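The Planner That Learned to Wait

Last updated: August

When a robot takes an old computer apart, the difficult part is the order of the work. This is the opinion of the software team at Abubakari, a small company in Toltau that writes control and planning code for recycling plants. Their planner is called Trellden, and its first version was too proud of itself. It looked once at the open machine, made a complete plan of 73 steps, and then followed this plan until something went wrong.

Something went wrong very often. A cable was lying over a screw, or a latch was of another type than the model expected. The arm stopped, and a person had to come and start the program again from the beginning.

The present version makes only short plans, never longer than seven steps. After each step the perception module looks again and writes what it believes into a list: this part is free, this part is held, this part I do not know. The third answer is the important one. Before, the software was obliged to choose between the first two, and it chose badly.

Cables remain the hardest subject. A drive has a fixed shape, and the software can compare it with a stored model. A cable has a new shape every time, so Trellden does not try to model it completely. It marks the region where a cable may be, and the motion planner must go around this region or ask for a slower, more careful movement. 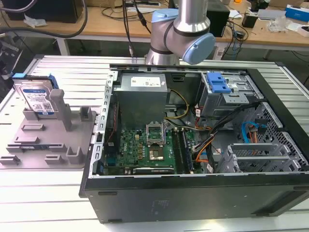
The team also changed how errors are recorded. Each failed grasp is now saved together with the list of beliefs from that moment, and a small tool, Urlow, plays both back side by side. With about 800 such records, the engineers could see that many failures blamed on the gripper came in fact from a wrong belief two or three steps earlier.

There is a price for this. Looking again after every step takes time, and a plant manager who pays by the hour will notice it. The next task is to let the planner decide when a second look is necessary. For removing a drive from its cage it probably is. For putting the same drive down on a fixture, the engineers are still discussing.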